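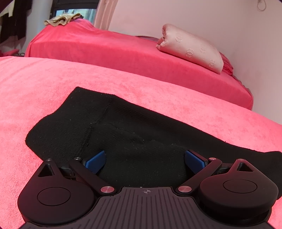 Une chaussette noire à plat sur une couverture polaire, entre les deux doigts bleus de la pince.

« La chaussette, c'est notre Everest » : rencontre avec Sabina Říha

Publié le 20 mars 2019

Sabina Říha plie un torchon en parlant. Elle le déplie, le replie, le pose sur son genou, recommence. Depuis qu'elle a rejoint le projet Floltinside, chez Wernton, elle regarde ses propres mains autrement. « Je me suis surprise à ralentir devant ma machine à laver pour voir quel doigt partait en premier. C'est presque toujours le majeur chez moi, et je n'en avais aucune idée ! »

La question que je suis venue lui poser est toute bête : quand est-ce qu'une machine rangera notre linge ? Elle rit, on la lui pose à chaque repas de famille. Sa réponse tient en deux temps. Pour du linge identique, dans un lieu conçu pour cela, on y est déjà en partie. Pour le tas qui attend au bout du lit, il faudra patienter, et elle trouve justement que c'est là que tout devient passionnant.

« Une boîte, vous savez où elle finit. Elle a des coins, elle garde ses coins quand vous la soulevez. Un tissu, dès que vous le touchez, il devient autre chose. Vous attrapez un bord et tout le reste se réorganise. Il faut donc regarder de nouveau, et encore, à chaque geste. »

L'équipe a commencé par les serviettes, puis les torchons, puis les chaussettes, qui se révèlent bien plus coriaces malgré leur taille. Une serviette pardonne beaucoup : on peut la prendre un peu trop loin du bord et s'en sortir. Une chaussette est un tube, avec un talon qui tire d'un côté et un bord-côte qui s'enroule. Et elle est noire, très souvent. « Noir sur noir, dans un panier, même moi je me trompe. Alors une caméra… Les plis disparaissent, il n'y a presque plus d'ombre pour deviner l'épaisseur. »

Les gestes sont d'abord faits par des gens, pince en main, chez eux ou dans des pièces ordinaires. On saisit, on tire, on lâche, avec deux doigts mécaniques au lieu de cinq vrais. À ce jour, plus de 3 000 gestes ont été enregistrés de cette façon, et Sabina Říha en a fait elle-même une bonne part — « les plus moches, au début », précise-t-elle avec un grand sourire.

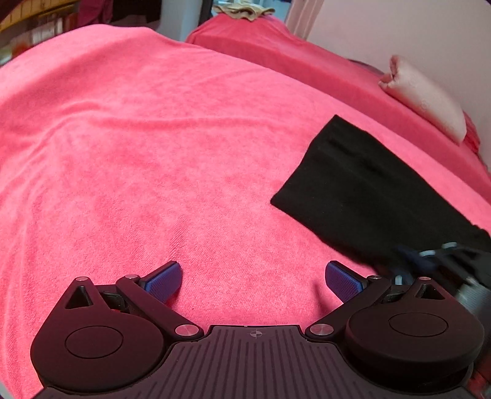

Elle insiste beaucoup sur ce point des lieux ordinaires. Dans un laboratoire, on travaille sur une table grise, bien éclairée, à bonne hauteur. Dans une chambre, la surface est molle, elle fait des bosses, elle s'enfonce quand on appuie. « Le lit, c'est terrible et c'est merveilleux. Vous poussez pour glisser un doigt sous le tissu, et c'est la couverture qui vient avec. Sur une table dure, ce problème n'existe pas. Or les gens plient leur linge sur leur lit, moi la première. On ne va quand même pas leur demander d'acheter une table ! »

Je lui demande ce que deux doigts ne savent pas faire. La liste est longue, et elle la déroule sans se faire prier. Retourner une chaussette à l'endroit. Séparer deux épaisseurs collées par l'électricité statique. Lisser du plat de la main, surtout, ce geste que l'on fait vingt fois par brassée sans y penser. « On croit que plier, c'est attraper. En fait la moitié du travail, c'est caresser. Et pour l'instant une pince ne caresse pas très bien. »

Côté atelier, le tableau est différent. Elle a passé une partie du mois de décembre chez Babić, une blanchisserie qui traite le linge de plusieurs hôtels, et elle en est revenue ravie. Les draps y passent dans des plieuses qui vont à une vitesse folle. Sauf qu'il faut des bras à l'entrée pour présenter les coins, et des bras à la sortie pour repérer la tache ou la déchirure. Dans une seule tournée de 800 pièces, les opératrices en ont écarté 39 à l'œil, sans s'arrêter de discuter. « J'étais là avec mon carnet, je n'arrivais même pas à voir ce qu'elles voyaient. L'une d'elles m'a dit qu'elle sentait l'accroc avant de le voir. Comment voulez-vous que je mette ça dans un programme ? »

Chez Devmont, qui reconditionne des vêtements de travail, on lui a posé la question inverse : peut-on se contenter d'une machine qui trie, sans rien plier ? Elle pense que oui, et que c'est peut-être par là que les choses arriveront vraiment. Mettre les chaussettes d'un côté, les serviettes de l'autre, poser à plat ce qui est en boule. Des tâches modestes, mais qui soulagent les épaules en fin de journée.

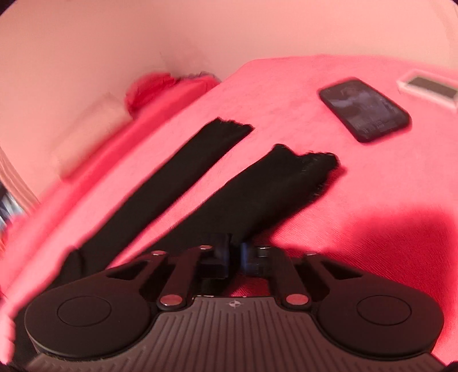 Le plus difficile à faire comprendre, dit-elle, c'est la question du temps. Une vidéo de démonstration montre un pli réussi, souvent accéléré, et tout le monde s'imagine que l'affaire est réglée. Elle préfère montrer les essais lents. Les doigts qui se referment sur l'étoffe, l'hésitation, le bout de tissu qui part de travers. « Je les adore, ces moments-là. On y apprend dix fois plus que dans un essai propre. Quand ça rate, on voit enfin où était la difficulté, et bien souvent elle n'était pas du tout là où on la cherchait. »

Alors, des chaussettes rangées par une machine, dans un appartement normal, avec un lit défait et un téléphone oublié dessus ? Sabina Říha refuse de donner une année. Elle veut bien parier sur les serviettes avant les chaussettes, et sur les chaussettes avant les draps-housses, « parce que le drap-housse, alors là, je ne sais même pas le plier moi-même ».

Elle reprend son torchon, cherche le coin avec le pouce, s'interrompt. « Vous avez vu ? Cette fois, c'était l'index. » Et elle le note.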